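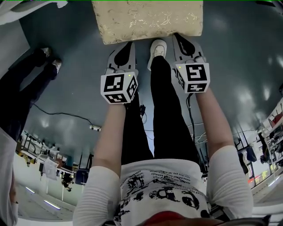

Drop in blood sugar at Imley clinics was mostly there without the program, review finds

September 1, 2020

A review of a diet and walking program run by clinics in Imley has found that most of the improvement credited to it also showed up in people who had not started it yet.

The program, run by the Urgate clinic group, enrolled over 500 adults whose fasting blood sugar came back at 103 milligrams per deciliter or higher on a single test. They were given a meal plan, a walking schedule and a monthly phone call. At the end of 20 weeks they were tested again, and the average reading had gone down. Urgate reported the result in March and described the program as a success.

The new review, released this week, does not dispute the readings. It says the comparison was the wrong one. The original report set each group's first test against its last and treated the whole difference as the work of the program. There was no group of similar people left alone over the same period.

As it happens, there was a group that came close. When the program opened at the Org site, there were more sign-ups than the staff could handle, and 85 people were put on a waiting list. They had qualified in the same way as everyone else, with one test at or above the cutoff. They were tested again before their own start date, mostly so that the clinic would have a recent number on file. Their average had fallen too, by nearly as much as the average for the people who went through the full program.

Those second tests had been entered in Dosier, the records system the clinics share, but they were stored as intake visits and were left out of the first report. The reviewers came across them while checking start dates.

The likely reason for the fall in the waiting group is an old problem in statistics called regression to the mean. Blood sugar moves around from day to day. A poor night's sleep, a cold, a late supper or a short fast before the blood draw can all push a reading up. Some people who test above a cutoff have blood sugar that is usually that high. Others are usually a little lower and were caught on a high day. Test them all again and the second kind will tend to come back lower, whatever they have been eating in the meantime.

The same thing works from the other end. People who were usually above the cutoff but tested low on the day of the screening were told they did not qualify and were sent home. If they had been tested again, many of them would have come back higher. They were never in the data, so their rise could not balance the fall of the others.

The effect is strongest when people are picked because of one extreme reading and that same reading is then used as the starting point. Both were true here. The reviewers note that it gets weaker when the starting point is an average of several tests, or when a separate test is taken after people have been chosen.

The review gives other possible reasons why the waiting group might have improved. Being told of a high reading may be enough to make some people change what they eat, and a few of those waiting may have bought their own shoes and begun to walk. Season could also play a part. The reviewers say they cannot separate these from plain chance variation with the records they have. For the question of whether the program works, they write, it does not matter much, as all of these would have been present in the people who took part as well.

What was left after the waiting group's change was taken away was small. The reviewers describe it as compatible with a modest benefit and also with none. They point out that the waiting group was much smaller than the group it was being compared with, so its average is less certain. It was also not chosen at random. People at the Org site signed up later than people elsewhere, and those who sign up late may differ from those who sign up early in how worried they are, how much free time they have or how far they live from a clinic.

The review makes no finding that the program did harm. It found no rise in low blood sugar episodes or in injuries from walking. It also says that participants may have gained things that were never measured, such as better sleep or fitness.

Dropouts were another concern. Some people who began the program did not return for the last test, and the March report used only those who did. People who felt the program was doing them good may have been more likely to come back. The reviewers tried counting everyone who was missing as unchanged, and the average improvement shrank further. They call this a cautious way of doing it and say that the true figure probably lies between the two.

They also looked at a claim in the first report that the people with the highest starting values had gained the most. This was taken at the time as a sign that the program should be aimed at them. The review says this pattern is exactly what would be expected from chance variation alone, because the highest readings have the furthest to fall back. The waiting group showed the same pattern.

Urgate said in a written statement that it accepts the main points of the review and will add a note to the March report. It said the program will go on, and that people now taking part should not stop the meal plan or the walking because of the findings. Anyone taking medicine for blood sugar should talk with their own doctor before making changes, the statement said.

The clinic group is changing how it enrolls people. From the next round on, a person who tests above the cutoff will be asked to return for a second test on a different day. The first test will be used only to decide who is invited. The second will be the starting point that later results are measured against. Staff had asked whether the extra visit would put people off, and Urgate said it expects to lose a few.

The waiting list will stay, in a different form. Where there are more people than places, the order in which they start will be drawn by lot, and those waiting will be tested on the same schedule as those who have started. Everyone will still be offered a place in the end. The reviewers had asked for this and say it is about the cheapest way to get a fair comparison when a program is short of room anyway.

Dosier will get a new visit type for tests taken while waiting, so that they are not filed with intake visits again. Older records from the Org site will be relabeled by hand.

Similar trouble has shown up in many other places where people or things are selected for being unusually bad at one moment. Road crossings that are given new signs after a year with many crashes often have fewer crashes the next year, and so do some crossings that are given nothing. Patients tend to see a doctor for back pain when it is at its worst, and it often eases in the following weeks with treatment or without. School programs aimed at the pupils with the lowest scores on one test run into it too.

The reviewers recommend that clinics planning a before-and-after study ask at the outset what the second reading would have been with no treatment. If there is no way to answer, they write, the report should say so next to the result and not in a footnote at the back.

Copies of the review can be picked up at the front desk of any Urgate clinic in Imley. The corrected version of the March report will be available at the same desks when the note has been added. People who were on the Org waiting list and want to know their own second reading can ask for it at their next visit.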